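Home | Notebook | Visits | Group pages | Search

Mon 10 April — open day, simulation room

What a good morning! We had 17 visitors signed up and a few more wandered in from the Stekside talk next door, so the room got cozy. Zinash Alemayehu drove the demo and I did the talking, mostly. The kitchen world was up on the big screen when people came through the door, and they started asking questions before I'd even found my notes.

We ran the bottle task first. The instruction is just "pick up the wine bottle," and the arm has to sort it out from everything else on the counter. I love this one because anybody can follow it. One man guessed it would go for the blue thing behind, and I could see why — from our viewpoint the fingers overlap it a bit. Zinash paused the run at the grasp so people could come up close and argue about where the fingers should go. Neck or body? We had a proper debate going!

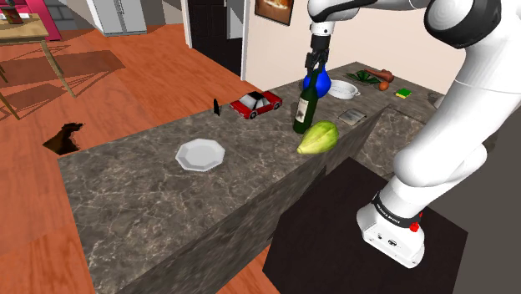 Things people asked

- Why is there a toy car on a kitchen counter? The Cuvdale scene builder scatters objects from all over its library, and 338 of them are loaded right now. Kids adored the car.
- What's the green wrinkly one by the bottle? Chayote. Two visitors knew it right away and one gave me a soup recipe, which I wrote on the back of the sign-in sheet.
- Is there a hole in the floor? Yes, the black jagged patch on the left. Looks like missing mesh to me. Ticket opened under Edar, low priority, but I'd like it gone before the November open day.

After the break we let visitors pick the target themselves, 10 minutes per group. The octagonal plate was the favorite request. It's a mean choice, lying flat like that, and I want to talk to the Tamiru folks about approach angles for thin objects.

To do: bring the second monitor, print bigger name tags, ask Zinash for her pause script — it's so handy.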